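When the Lights Go Out in Pinanura: How a Small Town Gets Through an Ice Storm

Final project report, Weather and Communities
Corina Dobre, Zamfira Pîrvu and Arash Ranjbar
Project adviser: Heather MacBrayne
Submitted 2019-12-13

1. Why we picked this

All three of us lived through the April ice storm, and we still talk about it. Corina's street lost power just before dinner and didn't get it back until the third morning. Zamfira's family cooked everything in their freezer on a camp stove in the garage with the door wide open, and Arash slept in two hats. When we had to choose a topic for this course, we had the same idea before we had even sat down!

Our question was simple: how did people in Pinanura find out what was going on while the power was off, and did the information reach them in time to be useful? We started out wanting to cover the whole storm (the forecast, the road crews, the tree damage, the school closing), but Ms. MacBrayne told us to pick one thing and do it well. She was right, and it still turned into a lot of work.

2. What happened in April

Rain started in the early afternoon with the air temperature just below freezing at ground level. This is the classic setup for freezing rain: a layer of warmer air sits above a thin cold layer, so snow melts on the way down and then freezes again when it touches something. Wires, branches and steps all got a coat of ice. The first line went down on Drinetti Road, near the old grain elevator, and took the north side of town with it. By midnight 2339 homes were without power, according to the outage log that the town office let us copy.

The south side did much better. Most of the lines there run along open fields with hardly any trees, and by the next evening only 67 homes south of the creek were still dark. On the north side it took two more days. The road up to the Abou Zeid orchard was the very last to be cleared, and the crew had to cut their way in from both ends.

3. How we collected our information

We used three sources. The first was the outage log. The second was the message archive from Prarkix, the text alert service the town signed up for two years ago. The third, and our favorite, was a paper survey. We printed 916 copies and took them door to door on both sides of the creek, with a drop box at the library for people who weren't home. We got 700 back, which was far more than we had dared to hope for. People really want to talk about this storm! Several wrote all the way around the margins and onto the back.

The survey had eight questions. The ones that mattered most were how you first heard that the outage would last overnight, when you heard it, and what you would have done differently with an earlier warning. We typed all the answers into one spreadsheet, with Arash reading aloud and Zamfira typing, then the other way around when his voice gave out. Corina checked every tenth form against the sheet and fixed the typos.

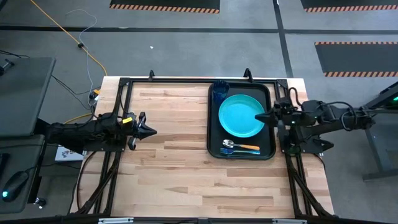
Figure 1. Tabletop with tray, plate and cup.

We also did one long interview, with Viorica Pop, who ran the warming center in the school gym for all three nights. She gave us an entire afternoon and let us look through her notebook, where she had written down every arrival and every phone call. Her notebook turned out to be more exact than the official log in two places, and we have used her times in those cases.

4. What we found

The alerts were sent on time. The first Prarkix message went out eleven minutes after the line on Drinetti Road failed, and the message about the warming center followed within the hour. So on paper the system worked very well.

The trouble was at the receiving end. Many people on the north side never saw the second message. Some had phones that were already low when the power went out. Others had signed up with a landline number, and their cordless phones quit along with the power. Quite a few had never signed up, and some of those thought they had, because they confused it with the school's messages (the two look a lot alike on the screen).

What filled the gap was neighbors. The most common answer to our first question was "somebody knocked on my door." We loved reading these. One person skied to six houses. Another parked his truck at the corner with the radio turned up and the windows down, and stayed there until the battery worried him. On the streets where people already knew each other, the news about the warming center got around before dark. On the newer streets near the highway it often came the next morning, after a very cold night.
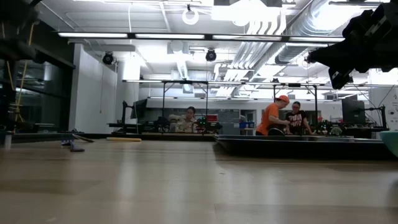 Figure 2. Pale wood tabletop, with the room behind it.

Age mattered less than we had guessed. We expected older residents to be the ones left out, but many of them own battery radios and had fresh batteries in them. The households that heard last were mostly young families who get all their news by phone. Several of them told us they bought a radio the week after.

5. Problems with our study

Our survey went out months after the storm, and memory is slippery. When we compared answers from people in the same house, the times they gave were sometimes hours apart. We also missed anyone who has moved away since April. And our eighth question was badly worded - it asked two things at once, so we left it out of the results.

6. What we would suggest

We would like the town to send a test alert every fall, with a reminder of how to check whether your number is on the list. The alert messages should start with the word PINANURA so they can't be mixed up with the school's. We also think each block should have a person who agrees to knock on doors, with a printed list kept somewhere dry. Ms. Pop asked for one more thing, a large sign for the gym that can be seen from the highway without electricity, and Zamfira has already sketched one with reflective tape.

7. Thank you

Thank you to Viorica Pop for the notebook and the tea, to the town office for the log, and to everyone who filled out a form. A copy of the blank survey and the full table of answers by street are in the appendix. If another group wants to repeat this after the next big storm, please take our questions and fix number eight first.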